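Skestar's two-arm cell is back up, and it's running better than ever!

The small automation shop spent most of January rebuilding the cell it calls Amutden, and the list of changes is a long one. Both arms got fresh joint motors, the base rail was squared up again, and all 32 mounting bolts were swapped for a size the crew can reach without taking half the cell apart. That last one alone is a huge win for anyone who has ever skinned a knuckle in there.
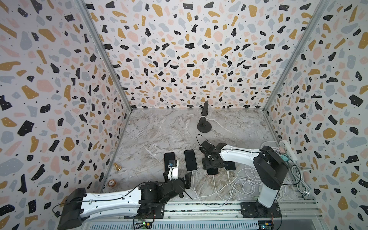

Cable care is next on the crew's list, and they have big plans for it. On the arms, the new rule is a clip every 16 centimeters, with enough slack left at the gripper for a full turn. The floor is a tougher job. Four phones lie between the grippers, and their white charging cables still tangle into loops on the right side, close to the rail. Skestar wants to route them through a flat channel made by Skevier, and a test piece is already on order. The channel should go in at the next service stop, after 135 hours of run time.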